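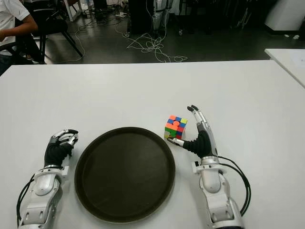 那个深棕色的大圆托盘是五月份买的,当时想拿来端茶,买回来才发现太大,放哪个柜子都塞不进去,就一直留在桌上了。价钱是34,店里还有小一号的,我没要,现在有点后悔。

托盘边沿是凸起来的,小东西放进去不会滚走。缺点是颜色深,表面又有一点亮,落了灰很明显,手印也明显。我试过用湿布擦,干了以后留水痕,后来改用干的软布,好一些。白桌子反而省事,哑光的,看不太出脏。

魔方是Hiyori Takeda给的。她换了新的,这个旧的就归我了。没有贴纸,颜色是做在块上的,所以不用担心边角翘起来。我学了一阵子,第一层能拼好,第二层要看着步骤来,第三层基本靠运气。最快的一次用了41分钟,中间还接了一个电话。Hiyori说她刚开始学的时候要90分钟,我不太信。

Nermin Tuncer路过的时候喜欢顺手拧几下,拧完就走,所以它多半是乱的。我本来想把魔方固定收在托盘里,结果总是随手搁在旁边。

下个月打算把桌上的东西理一遍。纸类先收进文件夹,托盘可能拿回家放水果,换个小的来。魔方留着,公式抄了一半,剩下的等有空再抄。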